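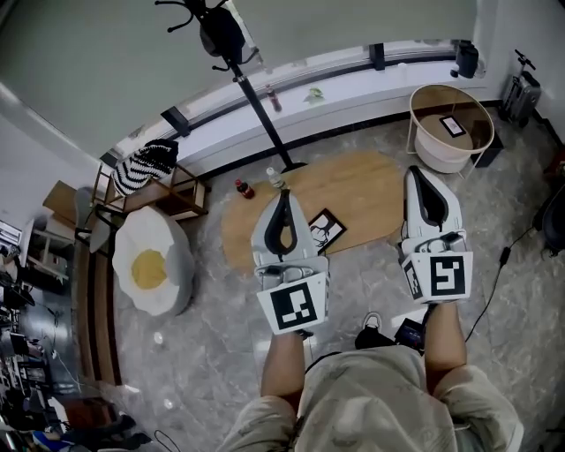
Both grippers held forward with the marker plates unobstructed.

Hand-held gripper recording: pre-session procedure

This page covers the steps an operator completes before recording household tasks with a pair of Risel hand-held grippers. It applies to home sites and to the Grotstead training rooms. Allow 8 minutes per room.

1. Check the markers

Wipe each square marker with a dry cloth. Replace any marker that is scratched, lifted at a corner or stained. Do not cover a marker with tape, including clear tape. Glare from the tape reads as a missing corner in Rillo.

2. Check the screws

Tighten by hand only. If a screw turns freely, tag the gripper and take the other set. A gripper with play in the jaw must not be used, even for practice runs.

3. Prepare the room

Leave furniture and ordinary belongings where the resident keeps them. Tables, plants, bottles and bags stay in place. Remove or turn face down:
- letters, bank cards and anything with an address
- photographs of people
- screens that are switched on

Route cables along the wall where possible. The walking path needs a clear width of 700 mm. Shoes and bags inside the path are moved out of it, and the change is entered in the room sheet.

4. Check the light

The minimum at table height is 220 lux. In rooms with a large window, take the reading with your back to the glass and again facing it. If the two differ by more than half, switch on the ceiling light.

5. Starting pose

Stand facing the work surface, elbows bent, grippers level and apart. Both front markers must be in view of the head camera. Sleeves stay above the wrist. Hold still until the tone sounds, then open and close each jaw once, left first.

6. Stop conditions

Stop at once if another person enters the room, if a gripper is dropped, or if Rillo shows code 113 (marker lost). After a drop, repeat steps 1 and 2 before resuming. Do not trim the file yourself. Flag it and upload it whole.

Room sheets go to the Işık folder by 6 p.m. on the day of recording. Sheets without a light reading are returned.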